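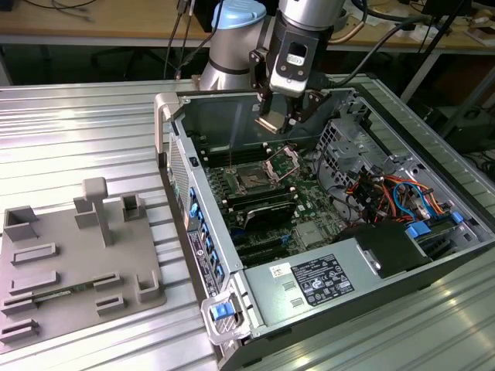
Sun 5 May

I want to write a few posts about buying used office computers. Our translation office in Pindum changed all its machines last year and I was the one who had to arrange it. Maybe it is useful for other small offices.

We are six people. Our work is text, e-mail, dictionaries and one rather heavy program for translation memory. We do not edit video. We do not play games, at least not in the hours when I am looking.

The first offer we received was for new small desktops, 2,285 for the lot, without screens. It was a fair offer and I have nothing bad to say about the seller. But our old screens had also begun to die, so this was only part of the bill.

The second offer was from Venkataraman, a refurbishing shop in Wemlow. Used towers from big companies, cleaned and tested, with screens included: 1,535. I have read the offer three times to find the mistake.

There was no mistake. Large firms return their leased computers after a few years, all of the same model, and somebody must sell them again. For a small office this is very good, you can get the same machine for every desk.

I recommend the same model very strongly. Before, we had a different computer on every desk, and every problem was a new problem. Now if one does something strange, I look at the next desk and compare.

What I asked the shop before I paid: How long is the guarantee? Who pays the transport if one must go back? Is the disk new or used? Is the licence for the system included, and is it in my language?

The question about the language sounds stupid. It is not. A colleague's cousin bought a cheap laptop and spent one evening clicking through menus in Finnish.

Ask also about the keyboard. Used keyboards are often from another country. Two of ours came with a layout which I had never seen before, and I ended up buying new ones in the supermarket. This cost very little, but it is annoying on the first morning. 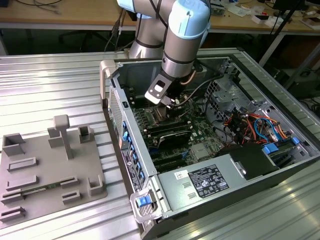 A desktop tower with the side panel off.

About the size. Many people want the very small boxes that hide behind the screen. They are pretty. I preferred towers, and my colleagues complained for a week about their knees. In a tower you can change the memory or the disk yourself, with normal parts from any shop.

Memory is the first thing to look at. If the machine is slow with many windows open, adding memory usually helps more than a faster processor, at least for work like ours. Check which type you need. I wrote the model number on my hand and went to the shop like a schoolboy.

The second thing is the disk. If a seller offers you a used computer with an old spinning disk, ask what it costs with a solid state one. The difference in price is small and you will feel it every morning.

Now the papers. Keep the invoice, the list of serial numbers and the guarantee together in one folder. Our insurance asked for the serial numbers in July and I was very glad not to crawl under the desks.
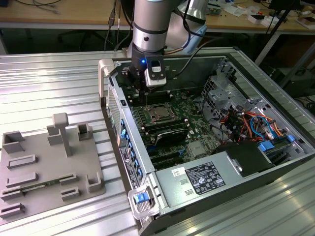 And please think of your data before the old computers leave the office. Deleting files is not enough. We have confidential contracts from our clients, so I asked for a written confirmation that every disk was wiped. The shop did it without extra cost, but I had to ask.

We moved to the new machines over a weekend. My advice is to move one desk first and let that person work on it for several days. We found that Zelum, our invoicing program, wanted its licence released on the old computer before it would start on the new one. This was not written in any place I could find.

If we had moved everybody on the same day, we could not have sent an invoice on Monday. The support people were friendly but they do not work on weekends, and I can understand them.

Somebody asked me about the electricity. I do not know exactly. An office tower does use more than a mini computer, and I did not measure. We switch them off at night, also the screens, with one of those sockets with a button.

And the noise? Less than I feared. One machine had a fan which made a sound like a small coffee grinder. The shop exchanged it within the guarantee and now it is as quiet as the others.

What did not go well: the screens are from two series and the colours do not match. For text it is not important. For the colleague who makes our brochures it was important, and she has now a better screen which we bought separately.

Would I do it again? Yes, for an office like ours. If you work with film or big drawings, please ask a person who knows this better than me.

Next time I would order one extra tower and keep it in the cupboard. When a computer stops on the day of a deadline, a guarantee is nice, but you still have no computer.

I will write later about the printers. That story is longer and I am less proud of it.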